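Lawn kurta set for an outdoor wedding in July?

posted by skondenach_sews
My cousin's wedding is outside and I'm so excited to wear a kurta set! Is printed lawn too casual for the evening part? I have 54 inch wide fabric and 3 yards of it.

rurnden54
lawn is fine, wear big earrings

fullen_threads
Oh, lawn is perfect for the heat! Dress it up with an organza dupatta and a bit of lace at the cuffs (I put 2 rows on mine and love it).

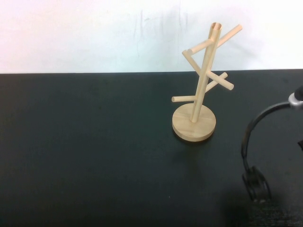 Wash the fabric before you cut, and go for straight pants over a full shalwar so your yardage stretches. Please come back and tell us what color you picked!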